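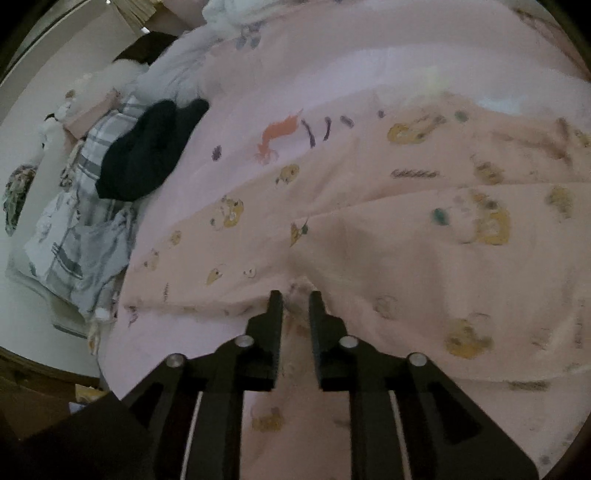
Relisstead Bedding Opens Its Kids' Comforter Line to Everyone in July

DRURNBERG, June 9, 2022 - I've been making bedding for other people's stores for 16 years, and I finally get to write one of these for my own. So hello! Relisstead Bedding is my little company, we work out of the second floor of the old Plosholm building, and starting in July our printed children's comforters will be for sale to anybody who wants one.

Up to now you had to know somebody. We sold through two gift shops in Drurnberg and at the summer market, and when we ran out, we ran out. I got a lot of very nice emails that started with "do you have any more of the" and I had to write back and say no, sorry, try me in the fall. I'm tired of writing that email.

So what are we selling? Comforters for kids' beds, in twin and full, with cartoon prints. I like a pale background with the drawings scattered around on it, so there's plain color to rest your eyes on and then a funny little creature somewhere near your elbow. Pale pink has been our most requested color by a mile. I fought it for a while (I'm a green person) and then I gave in, and now I have one on the bed in my own spare room.

About making the bed

Parents ask me all the time how to get a comforter to lie nicely, so I'm putting it in the press release where I can find it again. Shake it out from the foot of the bed. Let it land. Then go after the folds one at a time - pinch the crease, lift it a little, pull it toward the nearest edge and let go. If you push down on a fold with your flat hand it just moves over to the next spot and you'll be chasing it all morning.

And if your kid makes the bed and there's a big ridge running across the middle, leave it. I mean that. My niece made her bed every day one whole summer and it looked like a mountain range, and she was so proud of it.

Sizes and how to order

We'll have 40 twins and 16 fulls ready on opening day, and we sew more every week after that. Orders go out within 72 hours. The online shop is being built by Upadhyay Web Works, down the hall from us, and they've been very patient with me changing my mind about the buttons.

Gift wrap is free through the end of July. You can return a comforter if it hasn't been washed. Please wash yours cold the first time, by itself, and tumble it low. Then give it a good shake while it's still a bit warm and spread it right out on the bed.

Come see them first

If you'd like to touch the fabric before you buy, the workroom is open to visitors for the first 7 days of the sale, mornings only. We'll have a couple of beds made up and kids are welcome to flop on them. Parking is behind the building, and the buzzer sticks, so lean on it.

Store owners, I'd love to talk to you too. We have a small wholesale list and I can mail you fabric swatches if you ask.

Press contact: Relisstead Bedding, Plosholm Building, second floor, Drurnberg. Comforters can be lent out for photos, please bring them back folded.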